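Packing and Materials Handling, Unit 6: Small Parts, Cartons and Returnable Bins
Course handout, Prumesby site
Prepared by Geeta Srivastava
Revised 15/12/2025

6.1 Scope

This unit covers the handling of loose round parts and the placing of small cartons in open plastic bins. It assumes that Unit 5 (labels and part numbers) has been completed. Pallet work and strapping are covered separately.

6.2 Loose round parts

Wheels, rollers, caps and similar items have one property in common: they have at least one stable position and at least one unstable one. A wheel lying on its side face stays where it is put. A wheel standing on its rim will roll on a slope too small to notice by eye. Bench surfaces at Prumesby are checked for level once a year, in November, and should not be relied on between checks.

Parts with a raised hub need a second check. If the hub stands out past the rim, the part rocks when laid on that face and should be turned over. If the hub is flush or recessed, either face will do.
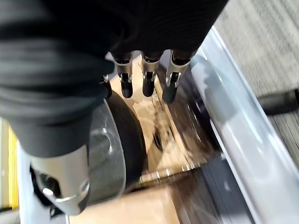
Fig. 6.1. Round part with raised hub and thick black rim, on a tan surface.

Pick up by the rim wherever the rim is wide enough to hold. The hub may be used for parts under 300 g, provided that no bearing is fitted. Do not put a finger through the bore.

6.3 Choice of bin

Two bin types are in use. The Clindport bin is straight-sided and stacks only with its lid on. The Pleltura bin tapers toward the base and nests when empty. The taper matters in packing: a carton that fits at the rim may bind before it reaches the bottom. Measure at the base, inside the walls.

The rated load for either type is marked on the underside. Cartons must not stand above the rim if a lid is to be fitted.

6.4 Order of loading

Load the carton with the largest base first, then the next largest. Where two cartons have the same base, the heavier goes underneath. Reused cartons are accepted in the lower layer if the corners are sound and the flaps close flat.
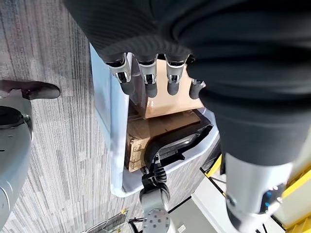 Labels cause more rejected bins than load order does. An old shipping label left on a reused carton can be scanned in place of the current one, and the bin is then booked to the wrong order. The lower, darker carton in Fig. 6.2 has a white shipping label, partly wrinkled, on its left side; before a carton in that state is released, the label has to be matched to the packing list and either replaced or struck through. Faint print is treated as no print. In the Bhatia exercise (order 3667, bin 208) the fault was a single uncanceled label in the lower layer.

6.5 Removing cartons

Unload from the top. Lift smooth-faced cartons with support on two opposite sides - a grip on the flaps alone will open them. If a carton binds against the wall, tilt the free end up first and draw it out along the length of the bin.

6.6 Exercise

Work in pairs. Load one bin of each type from the packing list supplied, record the base measurement of every carton, and mark any label that would be rejected under 6.4. Keep the record sheet - it is needed again in Unit 7.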